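旧衣回收箱该不该收费

小区门口的旧衣回收箱,我用了八年。今年八月,运营方换成了一家叫Prasteck的公司,箱子刷了新漆,旁边多了一块牌子:每袋收处理费两元,扫码开门。业主群里为这两块钱吵了整整一个晚上,多数人的意思是,我把东西白给你,你还要向我收钱,没有这个道理。

我的看法相反。收费有道理,而且早就该收。

先说旧衣服值多少钱。很多人以为自己捐出去的是一件衣服,到了回收企业手里,它首先是一公斤混杂的纺织品。里面有能穿的,有起球变形的,有混纺比例说不清的,还有沾了油漆的工装和单只的袜子。能直接再穿的那一小部分养着其余的大部分。前些年出口行情好,这笔账勉强算得过来,于是箱子到处都是,小区还能收点场地费。行情一差,箱子就没人清了,衣服堆到地上,下一场雨,最后由物业叫车拉走,当垃圾处理。垃圾清运费是全体业主出的,只是没有人单独给你开一张单子。

免费的时候,这笔钱也一直有人在付。

再说行为。我自己就是例子。箱子不要钱的时候,我每到换季就装两大袋,心里很踏实,觉得这些衣服有了去处,接着就去买新的。去年冬天我翻了一遍网购记录,买衣服一共花了3,714元,其中有三件标签还没拆。捐衣箱给我的最大好处是让我不用面对这件事。两块钱当然不会让谁变穷,但它会让人在装袋的时候停一下,想想这件是不是还能再穿一年,那件当初为什么要买。 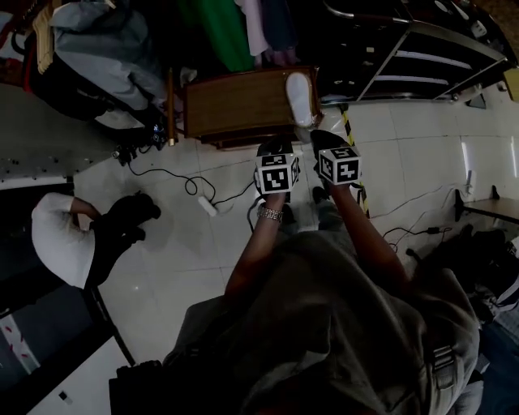
楼下的陈静不同意。她说你讲的这些都是有闲心的人才会想的,老人带孙子,孩子一年长一个尺码,衣服不是乱买的,是真穿不下了,凭什么也要交这个钱。她还说,收了费,大家就会直接往垃圾桶里扔,到时候一件也回收不到。

她的话有两层,我分开讲。

第一层是公平。童装确实特殊,淘汰快,磨损又小,本来就是最适合转手的一类。我赞成童装免费,最好单独设一个箱子,洗干净叠好,谁家需要谁拿。我老家的镇上有间铺面就这么办,屋里几排架子,按身高分,来人自己挑,走的时候在本子上记一笔。这种东西不需要技术,需要有人每周去整理两次。我们小区一共1,242户,凑出几个愿意轮班的人并不难,难的是物业肯不肯腾出一间房。

第二层是扔进垃圾桶的问题。这个担心是实在的,我承认收费初期一定会有人这样做。Prasteck的箱子启用以后,我倒垃圾时也见过整袋的衣服放在桶边。但这里要问一句,那些被扔掉的衣服,原先放进免费箱子里,结局又有多大差别?如果里面多数是洗到发硬的旧T恤和断了底的鞋,它们从前也不过是多坐一趟车,绕到分拣场,再进焚烧炉。回收率的数字好看,是因为统计的是投进箱子的重量,后面的去向很少有人公布。

所以我支持收费,有一个前提:钱怎么用,必须写清楚。每个月收了多少袋,多少再穿,多少做了擦机布和保温材料,多少烧掉,贴在箱子侧面,让路过的人看得见。现在那块牌子上只有收费标准和客服电话,我打过两次,一次占线,一次说会有专人联系我,到今天也没有人联系。收了钱而不交代去处,那就和从前的免费箱子没有区别,业主骂它也不冤枉。

还有生产的一头。一件几十块的外套,价格里没有包含它变成垃圾以后的费用。卖的时候便宜,扔的时候由别人承担。更合理的办法是让卖衣服的企业按件预缴一笔处理费,这样消费者在付款时就已经把账结清,用不着在小区门口扫码。法国这类制度已经实行多年,毛病也不少,但方向是对的。在这种制度到来之前,两块钱的箱子只是一个粗糙的替代品。

业委会下个月要讨论要不要和Prasteck续约。我会投赞成票,同时提两条:童装免费,去向按月公示。第二条做不到,就换一家。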